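Small Items, Shared Floors: Notes for the Facilities Briefing
Speaker: Anjana Pathirana, Residential Services, Sarkar House
Print | E-mail
Reading time: 2 min

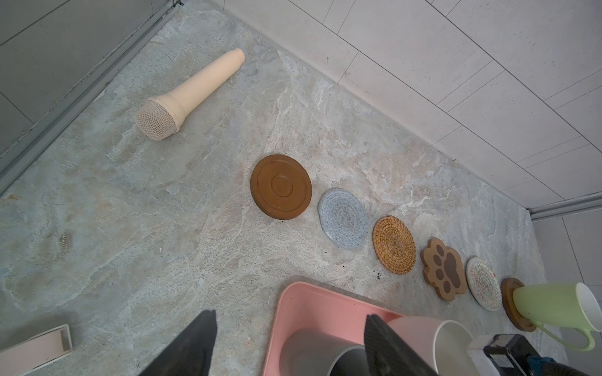
Coasters, cups and a toy microphone on a marble-patterned floor.

Opening (stay on first slide)
Good morning. I will speak for 5 minutes on small household items left at floor level, and on the procedure that takes effect in September.

Point one: scale
Sarkar House has 142 apartments. Last year the front desk logged 994 loose items from shared kitchens and lounges. Most were tableware or toys.

Point two: what we find
Refer to the slide. Coasters travel with cups. Note the different kinds: woven rope, rattan, wood, one of them in the shape of a paw. A mug lying on its side presents a greater concern, as ceramic may chip on a hard floor. Pause here for questions on breakage.

Point three: procedure
Staff are asked to pick up ceramics first and place them upright on a counter. Cups already on a tray stay on the tray. Coasters are stacked by size, with woven ones kept apart from wooden ones until both have been wiped. Toys go to the Clolora bin at the front desk and are held for one month.
Rope and rattan should not be soaked. Use a damp cloth and dry them flat.

Point four: budget
The sum of $2,000 has been set aside for low shelving in the lounges. The Grollen unit is preferred on grounds of depth. The Dustitz unit remains under review, pending a reply on wall fixings.

Hand out the one-page checklist before taking questions. Signed copies are to be returned to the front desk by 4 p.m.

Print this page | E-mail this page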